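Backups and old drives at home – quick tips

Been meaning to put these in one place for ages. All for the home computer, nothing fancy, most of it costs nowt.

Two copies of anything you'd cry over. One on a drive in the house, one somewhere else. Your sister's will do. Mine lives in a biscuit tin at work.

Unplug the backup drive when it's finished. A drive left in all year gets whatever the computer gets, power cuts included.
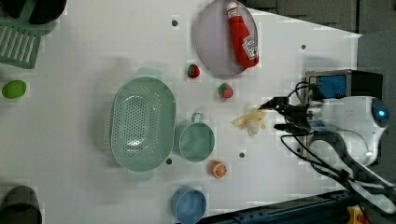
Roxana Correa

Label drives with masking tape and a biro. Month and what's on it – "November, photos" is plenty. Felt tip rubs off.

Clicking noise from an old drive? Stop. Don't keep switching it on and off to see. Copy nothing, open nothing, ring somebody who does it for a living. And not in the freezer, please, whatever your uncle read.

Memory sticks are for carrying things, not keeping them. I had 3 go in one winter, all in the same drawer.

Test a backup now and then. Open a few files off it, proper ones, not just the folder. I had 2000 photos on a Mekum drive and half were grey squares when I finaly looked.

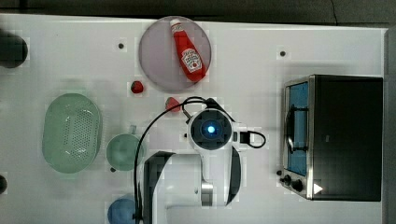
Same goes for documents. Pick an old letter, open it, read it through to the end.

Laptop sat on a cushion or duvet – move it. Vents underneath, usually. A bread board works fine.

Dust: soft paintbrush, machine off, plug out. No hoover nozzle on the bare insides.

Password for the backup: write it down, on paper, and keep it with the passports. Kasun locked himself out of his for 4 months and then found it was the cat's name with a capital.

Getting rid of an old computer? Take the drive out first if you can, usually a couple of screws. Keep it in a drawer till your sure you've got everything off it.

Will add the bit about phones when I get round to it.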